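3.2 Nahtmaterial und Sichtbarkeit des Fadens

Die Farbe chirurgischer Fäden wird in der Literatur zur Wundversorgung meist nur beiläufig behandelt. Für die vorliegende Arbeit wurde sie als eigenständige Variable erfasst, da sie das Auffinden der Knoten bei der späteren Fadenentfernung beeinflusst.

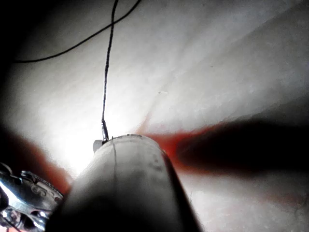
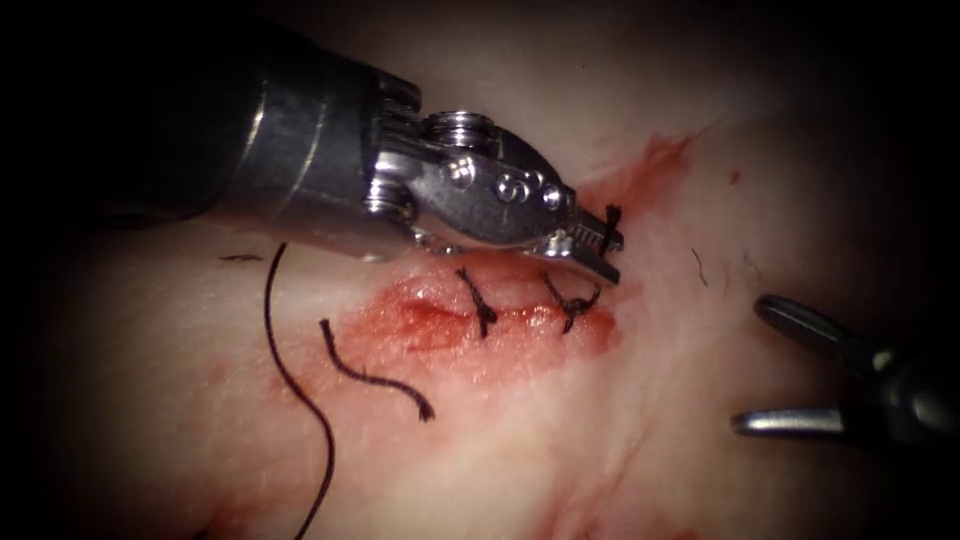
Abbildung 7: Dunkles Fadenmaterial, in beiden Aufnahmen mit Knoten.

Die Auswertung stützt sich auf 61 Protokolle zur Fadenentfernung, die am Standort Brindon bis Juli geführt wurden. Erfasst wurden Fadenfarbe, Fadenstärke, Lage des Knotens zum Wundrand und Dauer der Entfernung. Protokolle ohne Angabe der Fadenstärke blieben unberücksichtigt und sind in der genannten Zahl nicht enthalten. Schwarze Knoten, wie sie in der zweiten Aufnahme von Abbildung 7 auf dem blassen Gewebe liegen, heben sich durch den Helligkeitsunterschied ab. Bei stark pigmentierter oder behaarter Haut entfällt dieser Vorteil weitgehend; hier wurden blaue Fäden schneller aufgefunden. Tufa und Gebru (Kendumwood-Reihe, Heft 8) beschreiben denselben Zusammenhang für die Kopfhaut, unterscheiden jedoch nicht zwischen geflochtenem und monofilem Material.

Ungefärbte Fäden wurden in sieben Protokollen dokumentiert. In diesen Fällen war die Entfernung durchgehend verlängert, vor allem bei Krustenbildung über dem Knoten. Ein Einfluss der Fadenstärke ließ sich davon nicht sicher trennen, weil ungefärbtes Material überwiegend in dünnen Stärken vorlag. Die Länge der Fadenenden wurde erst ab der überarbeiteten Fassung des Erhebungsbogens (Stand: 15. März 2020) notiert und geht deshalb nur deskriptiv ein. Für die Modelle in Abschnitt 4 wird die Fadenfarbe dreistufig kodiert (schwarz, blau, ungefärbt), der Hauttyp als Kovariate geführt.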